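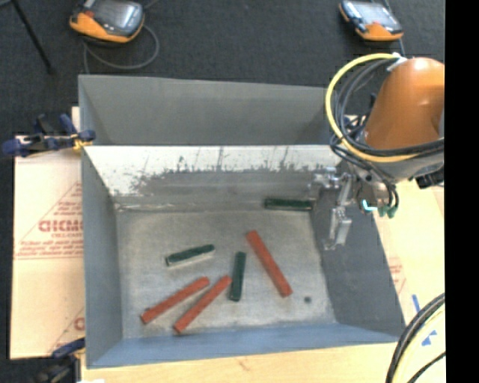

One reader from Woltilville wrote to us that he tapes his hockey stick before every game and the tape still comes off in the second period. We think the problem is in the first turns, so please try it this way.

How to tape the blade

1. Take off all the old tape and wipe the blade with a dry cloth. If glue stays on it, use a little rubbing alcohol and wait until it dries.

2. Start at the heel and go to the toe. Keep the roll close to the blade and pull it tight.

3. Every turn should cover half of the turn before it. If you see a wrinkle, go back and do it again.

4. At the toe, cut the tape with scissors – do not tear it – and press the end down with your thumb.

5. Rub wax over both sides. I use the plain one from Kultavum, but a candle is also fine.

A blade needs more tape than beginners expect. I cut 212 cm for mine, and 70 cm more for the knob on the top of the shaft. For children's sticks you can take less.

In November our rink in Malari is very cold, so I keep the roll in my jacket until I need it. Stiff tape does not stick well.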